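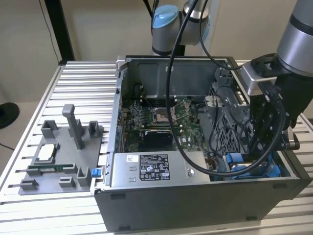 The ticket started as a drive cage problem and turned into a question about who does what at the disassembly cell, so I'm putting all of it in one log. The Nosbridge site takes in retired office desktops and strips them for parts. Until September two people did each tower by hand at a bench. Now the arms do the picking and a person does the setup, the checking and whatever the arms give up on. Towers go on the slotted table on their side with the open side up, and the gray printed fixture sits to the left of the chassis with a place for each part. The fault is at the other end, over the perforated drive cage, where the gripper stops and the cell asks for an operator.

Filed under: Cell Support > Open and Recent > Disassembly

Reported by: Rocío Calvo, floor lead, Nosbridge
Handled by: Estíbaliz Casado, Clostuvwood support
Priority: Normal, raised to High on second entry
Status: Closed with follow-up

Entry 1, Calvo
Cell stops with "approach blocked" when the gripper goes down toward the drive cage. Operator clears it, presses resume, and it goes through on the second try most of the time. Motherboard side is fine. Memory modules are fine. Only the cage. It started after the Drastville pallets came in, which are the same case model as before as far as we can tell. Stop log for the batch shows 33 of these out of 138 towers.

Entry 2, Calvo
Raising priority. The stops are short but the person on the cell can't leave it. The plan when this went in was one operator covering the cell and the sorting bench next to it. With a stop every few towers, the bench doesn't get worked and the bins back up into the aisle. Second shift has moved a person off packing to cover.

Entry 3, Casado
Thanks. Please send the stop log with the force values, not only the summary, and tell me what the operator does between the stop and the resume. Does anyone touch the tower?

Entry 4, Calvo
Log attached. I asked all three operators. Two of them push the tower back toward the fixture before resuming. The third just presses resume, and hers fail again more often. None of this was written down anywhere. They had each worked it out on their own.

Entry 5, Casado
That's useful. The log shows contact force on the way down, before the fingers close, so the gripper is landing on the edge of something. I'd like to rule out three things in this order:
1. Tower position on the table.
2. Cable on the arm pulling the wrist at that reach.
3. Wrong case profile loaded.
Please run ten towers with the tower pushed against a straight edge clamped to the table, all else unchanged.

Entry 6, Calvo
Ran ten. One stop. Ran ten more without the straight edge and got three.

Entry 7, Casado
Position is most of it, then. For the one that remained, slow the approach speed for the cage step only and watch the black cable where it loops over the open case. If it goes tight before the gripper is down, stop and call me.

Entry 8, Calvo
Watched it through six towers. It swings but doesn't go tight. It did brush the case once on the return move. Re-routed with one more tie and a bit less slack. No stops since, but it's a small number of towers.

Entry 9, Casado
Checked the profile remotely. The cage offset was taken from a tower from the old Dlamini contract. Same model name, cage sits a few millimeters over. Updated and saved as a new profile. Please leave the old one in place in case you still have those units.

Entry 10, Calvo
New profile loaded, straight edge replaced with two bolted stops in the table slots. 100 towers, two stops, both on cases with a bent rim. Those should go to hand work anyway.

I want one more thing on the record. The operators knew about the push weeks before I did. When the work was by hand they talked across the bench and a fix like that got around in a morning. Now it's one person per shift at the cell and they pass each other at the door. We've added ten minutes of overlap at shift change and a sheet on the guard door for anything they do that isn't in the instructions. The packing person is back on packing. I've also asked for the operators to get edit rights on case profiles, with training, so they don't need me for every new model.

Entry 11, Casado
Agreed on edit rights. I'll set up a login level that can copy and adjust a profile but not delete one. Training takes half a day, on site. Closing this ticket and opening a follow-up for the training. Please reopen if cage stops go above five in 100.

Entry 12, Calvo
Fine with me. Second shift asks if the training can start at 2 p.m. so both crews can be there.

Contact support | Service hours | © Clostuvwood | Back to top

This site uses cookies to keep you signed in and remember your ticket filters. Accept | Manage settings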